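サイト内を検索 キーワードを入力 検索

創作講座 ファンタジー長編の書き方
第8回 登場人物に語らせる 配布ノート

最終更新:4月
読了時間:8分

前回の宿題、たくさん出していただいてありがとうございました。月曜の朝からずっと読んでいて、気がついたらお昼を食べそこねていました(でも本当に楽しかったのです)。今回は、その宿題を読みながら考えたことも混ぜつつ、「登場人物が自分の声で読者に話しかける」という書き方についてお話しします。小説の本文の中だけでなく、ブログやお便り、朗読の前口上などで人物にしゃべらせるときにも使える話ですので、連載をしている方はそのつもりで読んでください。

1.声は口癖ではない

まず、いちばん多かったつまずきから。人物の声を作ろうとすると、どうしても語尾や口癖に頼りたくなりますよね。「〜なのじゃ」とか「〜っす」とか。私も若いころはずいぶんやりました。もちろん使ってかまわないのですが、語尾を全部ふつうの「です・ます」に直してみて、それでも誰が話しているか分かるかどうか、一度試してみてください。分からなくなってしまうなら、その人物が何に目をとめ、何を言わずに済ませるかが、まだ決まっていないのだと思います。

講座で共通の題材にしている『Brarkgateの門番』を思い出してください。主人公の門番は、城下に着いた旅人の靴ばかり見ています。顔の話はなかなか出てきません。相手がどんなに立派な身なりの騎士でも、まず靴底の減り方の話をする。読者は三ページも読めば、この人が長いこと門の前に座り、うつむいて暮らしてきたのだなと察します。作者は「内気な男だった」とはどこにも書いていないのに、です。

練習1
ご自分の主要人物をひとり選び、同じ市場を通り抜ける場面を、その人物の一人称で書いてみましょう。次に、敵役の一人称で同じ市場を書きます。両方に出てくる品物がいくつあるかを見てください。ほとんど同じ品物が並んでいたら、書いているのは人物ではなく作者の目です。

2.誰に向かって話しているのか

一人称の語りで案外忘れられているのが、聞き手です。独り言のつもりで書いていても、読者はかならず「この人は誰に話しているのだろう」と感じています。日記なのか、裁きの場での弁明なのか、孫に聞かせる昔話なのか。聞き手が変われば、隠すことも、自慢することも、言い訳の仕方も変わります。

とくに弁明の形は長編の出だしによく合います。「私は盗んでいない」と始まれば、読者は何が盗まれたのかを知りたくなりますし、本当に盗んでいないのかも気になってきます。宿題の中にも、竜の卵を預かった料理番の弁明で始めた作品があって、これがたいへんよかった。ただ、二枚目の途中から聞き手がどこかへ行ってしまい、料理番がひとりで世界の歴史を説明し始めてしまいました。惜しい! 聞き手がそこにいるなら、途中で口をはさむなり、あくびをするなり、何かさせてあげてください。

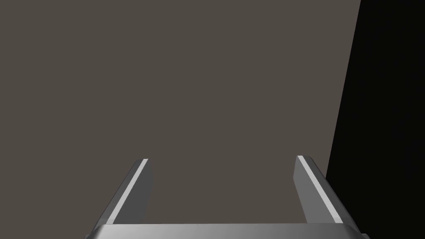
図1 無地の面と黒い部分(CG)

3.信用できない語り手と、公平さ

人物に語らせると、かならず「嘘をつかせていいのか」というご質問をいただきます。いいのです、どんどんつかせましょう。ただし読者に対しては公平でいたいものです。あとから読み返したときに「ああ、ここで目をそらしていたのか」と分かる箇所を、少なくとも前半に一か所は置いておく。これがないと、終盤の種明かしはただの後出しになってしまいます。

『Tiltusの写本』という、もうひとつの題材を見てみましょう。語り手の修道士は、火事の夜のことを何度も話しますが、話すたびに鐘の音の順番が少しずつ違います。初めて読むときは、年寄りの記憶違いくらいにしか思いません。私もそう読みました。ところが211ページまで来ると、あの鐘を鳴らしたのが誰だったのかが分かって、それまでの食い違いが全部べつの意味を持ち始めます。あわてて最初に戻って読み直した方も多いのではないでしょうか。

嘘の種類も考えておくと役に立ちます。自分を守る嘘、誰かをかばう嘘、そして本人が嘘だと気づいていない嘘。三つ目がいちばん書きにくいのですが、長い物語を支えてくれるのは、たいていこれです。急いで全部を入れようとせず、まずはひとつだけ選んでください。

4.本編の外で語らせるとき

連載をなさっている方からは、更新のお知らせを人物の口調で書きたい、というご相談もありました。楽しい試みですし、読者との距離もぐっと近くなります。気をつけたいのは、本編でまだ明かしていないことを、うっかりしゃべらせてしまうことです。私は以前、Plandwoodという森の国の連作で、お知らせ欄の小鬼に続きの章の結末をほのめかせてしまい、あとで本編のほうを書き直すはめになりました。小鬼のせいにはできません。

対策として、外で語る人物には「いま何章の時点にいるか」を決めておくことをおすすめします。手帳の隅に書いておくだけで十分です。第三章の時点の小鬼なら、第四章のことは何も知りません。知らないからこそ、見当はずれの予想を自信たっぷりに話せますし、読者もそこを喜んでくれます。

朗読をつける場合は、声に出して息の続く長さかどうかも確かめてください。黙読では気持ちのいい長文が、読み上げると途中で迷子になることがよくあります。私は自分の原稿を台所で音読して、つかえたところに鉛筆で印をつけています。印の多い段落は、たいてい人物ではなく説明が長い段落です。

5.次回までの宿題

題材は「Geraghtyの渡し場」です。川を渡す船頭が、乗せた客についての噂を打ち消そうとしている、という設定で、弁明の語りを書いてきてください。字数の上限は2462字とします(半端な数ですが、提出用の書式にちょうど収まる字数なのです)。聞き手は自由に決めてかまいませんが、本文の中で職業や続柄を説明しないこと。話しぶりから分かるようにしてみましょう。

提出のときは、最初の頁の余白に、船頭がついている嘘をひとつだけ書き添えてください。嘘をついていない船頭にした方は「なし」で結構です。前回ほかの方の作品への感想を書きそびれた方は、今回の原稿と一緒に出していただければ大丈夫です。

次回は会話文の中の沈黙を取り上げます。『Brarkgateの門番』の、門が閉まる晩の場面をもう一度読んできてください。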